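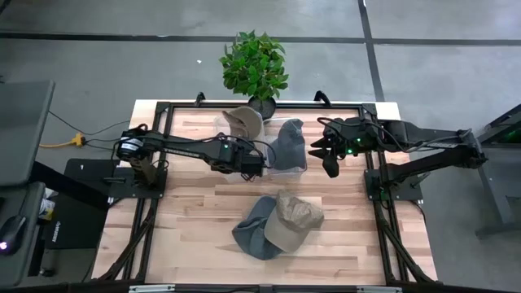
How to Sort and Store Baseball Caps in a Clear Bin

Posted 2023-01-04 in Closets and Entryways

Caps are awkward to store. They don't fold, they don't hang well without special hooks, and a pile of them by the door gets crushed at the bottom. A shallow clear bin on a shelf takes care of most households. You can see what is in it without pulling it down, and it is easy to lift one cap out without disturbing the rest.

What you need

A table or other flat surface
One shallow clear plastic bin for each person or each shelf
A soft brush or lint roller
A damp cloth
Tissue paper or a clean hand towel (optional)

Step 1. Measure the shelf first

Measure the width, depth and height of the shelf before you buy a bin. Closet shelves vary a lot, and the ones in the older Lorton wardrobes are shallower than they look. My hall shelf is 46 inches wide, so I fit two bins side by side and still have space for gloves at one end. Leave a hand's width above the bin.

Step 2. Bring every cap to the table

Check the coat hooks, the car, the gym bag and the back of the bedroom door. Put them all out on the table before you start filling anything. A bin that gets filled straight from the closet tends to end up with the caps that were nearest, and the ones people wear turn up a week later with no place to go.

Step 3. Make two piles

One pile is for caps that get worn. The other is for caps that don't. If you can't decide, put the cap on. If the band is too tight or the brim has cracked, it goes in the second pile. Caps in decent shape can be donated. Ones with a broken brim or a sweatband that has come apart are usually not worth passing on.

Step 4. Clean them

Brush off dust and lint, working from the button on top down toward the brim. Wipe the inside band with a damp cloth and a drop of dish soap, then wipe again with plain water. Let the caps dry completely, overnight if you can. A cap put away damp will smell, and a plastic bin makes it worse.

Don't run older caps through the washer. Many of them have cardboard in the brim.

Step 5. Reshape the crowns

Push the crown out from the inside with your fist and smooth the front panels with your other hand. Soft cotton caps will never stand up straight and don't need to. Structured caps should hold their shape after a minute or two of work. If one keeps caving in, fill it with tissue paper or a rolled hand towel and leave it for a day.

Step 6. Fill the bin

Start at the back edge and turn all the brims the same way. There are two ways to do it:

Nested. Set each cap over the crown of the one behind it, like a row of spoons. Good for structured caps, and it takes the least space.

Side by side. Lay the caps next to each other with the brims overlapping slightly. Better for soft caps, and easier for kids to put back.

I put light colors at one end and dark ones at the other. Dark blue and dark gray are hard to tell apart in a dim closet, so those go toward the front. In my bins, eight caps is the limit for nesting. Past that the front ones start to flatten.

If a brim hangs over the rim a little, that's fine – just make sure nothing heavy is going to sit on it.

Step 7. Put it away

Keep the bin out of direct sun, which fades the fabric. Skip the lid unless the shelf is dusty. I go through ours every September, when the summer caps come in from the car and the knit ones come out.

A note on bins

I use the Dunitz shallow bin and one older Krishnan one that is slightly deeper. Both work. Any clear bin will do if it is deep enough to keep the caps from sliding out and low enough that you can see over the side.

Next: Storing Scarves and Gloves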